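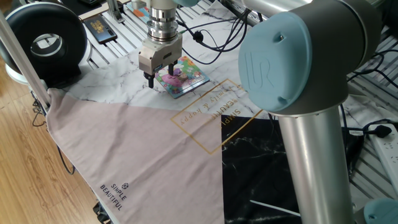
Bench Notes: Cloth Under the Work, and What We Learned From Changing It

Posted Jul 20, 2024

I've kept this page of workshop tips going for a while now, and most of it is about clamps and glue. This batch comes out of my day job on the Gollby bench, where we spent the spring trying to get a two-finger gripper to pick up things you'd find in any kitchen drawer or toy box. A surprising amount of it carries straight over to home, so help yourselves.

Change the cloth before you blame the tool

Our first policy was trained with one tablecloth, the same one in every single demonstration, and it did beautifully. Then Chandrasekhar Kurup took the cloth home to wash it and put down a different one, and the arm started closing its fingers on thin air next to the part. Same part, same lights, same everything else!

So we redid the whole set. We collected 1156 demonstrations and swapped the covering every morning and again after lunch, with marble prints, plain colors, lettering, whatever the discount store had. Trained on that mix, the gripper missed 6 grasps in the test set on cloths it had never met. The single-cloth version missed so many we stopped the run before lunch.

At home: if you sort screws or beads or tiny puzzle pieces, keep two cloths with very different patterns. Veined marble prints look lovely and they will hide a gray washer from you for half an hour. I lay a plain one over the top when I'm working small.

Overlap your cloths, but tape the edge that faces the work

Layering is great for variety and terrible for snagging. A finger coming down low will catch a loose hem and drag the whole lot sideways, puzzle and all. Painter's tape folded under the hem does it. Double-sided carpet tape holds better but leaves gunk in the grooves of a slotted table, and I've spent an evening with a toothpick getting it out.

Same trick stops a sewing mat from creeping, by the way.

Flat things need a lip

Anything thin and square (puzzle boards, coasters, tile samples) is miserable to pick up off soft fabric, because the fabric gives and the edge sinks. Kobina Fiadzo tried nine ways around this and the winner was embarrassingly simple: a strip of craft foam tucked under one side. The near edge lifts just enough to get a fingertip beneath it. We ended up teaching the arm to go for the raised side first, and the grasp time dropped so much that I thought the logger had broken.

I now do this with baking parchment sheets and cookie cutters. Works on laminate samples too.

Soft light from the side

Overhead light on shiny metal or glossy cardboard makes white blotches, and a camera reads a blotch as an object. So do tired eyes. A cheap ring light turned on its side and bounced off a wall was better than anything we'd bought specially. Keep the brightness low — you want the shadow under the part to stay visible, that's how you judge height.

Cables

Leave slack where things move and none where they don't. We lost most of a day's recordings to a cable that rubbed on the Drilla fixture and tugged the wrist a hair to the left every time. Now I wiggle every lead by hand before I start, including at home with the scroll saw.

Write down the boring stuff

If I had one thing to nag you about it's this. Our notebook (Amegashie brand, 10 lines to a page, annoyingly) says which cloth, which light, which way up the puzzle was. Without it we'd never have worked out that the cloth was the problem, and we'd still be fiddling with finger pressure.

Next up is wet dishes, which I'm dreading. Kobina wants to borrow the drying rack from the Plorkmont kitchen, and we're hoping to have numbers by October. If you have a good way of keeping a wet plate from sliding on oilcloth, send it in and I'll try it on both benches.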